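About Drunar

Drunar started in the back half of a tile shop in Flastutville, with two desks, one very loud heater, and a shared feeling that teaching a robot should be something ordinary people could do for a living. Keir Matheson had spent years writing software for warehouse arms, and Torquil Gillies had spent about as long teaching people to drive forklifts, and between the two of them they had plenty of opinions on how a person learns to move something carefully. We still have the heater. The tile shop moved out and we took the front half too, so there is finally somewhere to hang a coat.

What we do, day in and day out, is gather examples. One of our operators sits down at a pair of hand controls, puts on a headset, and guides a simulated robot through a household job: reaching across a kitchen counter, moving closer to a small object, backing off and coming at it from another side. Every movement is recorded along with what the robot's own cameras would see, and those recordings go to teams who train learning systems on them. Our current collection, which we call Mowat, holds 2608 finished examples, and each of them was driven from beginning to end by a person in our building.
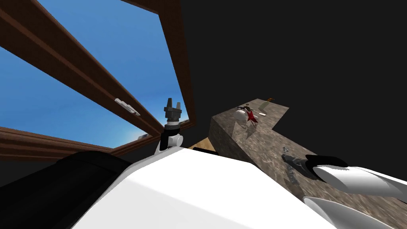
People sometimes ask why we don't simply let a computer play all the parts by itself. We do some of that too, and we're glad to have it! But a person brings little habits that are hard to write down, like slowing up near an edge, or changing their mind halfway and going around. We ask our operators to keep those in. If you fumble and recover, we want the fumble and the recovery both, and we label them so the people downstream know what they're getting.

Our operators come from all over the place. We've hired a piano tuner, a school bus driver, two sisters who used to decorate cakes, and a good many folks who just saw the card in the library window. Nobody needs a background in robotics. New people spend their first two weeks in Drirano, our practice kitchen, and they record 100 runs there that never leave the building. After that a senior operator sits with them for a while, mostly to talk about camera angles and how close is close enough (this is a longer conversation than you might think).

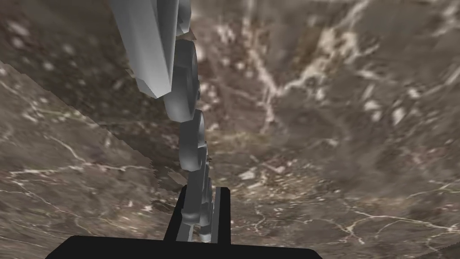
A gripper camera view from our simulated rooms, with the arm over veined brown marble.

Checking takes as much of our week as driving does. A second person watches every example from all the camera views before it's accepted, and anything with a confusing label goes back to the operator with a note. Last September we went through the older part of Mowat again and set aside 88 examples that no longer met our own rules, and then we rewrote the rules so they were easier to follow.

If you'd like to see how it all works, we keep Monday afternoons open for visitors, and there's usually a spare seat at the controls. Ring the bell twice, please, as the first ring tends to get lost under the heater.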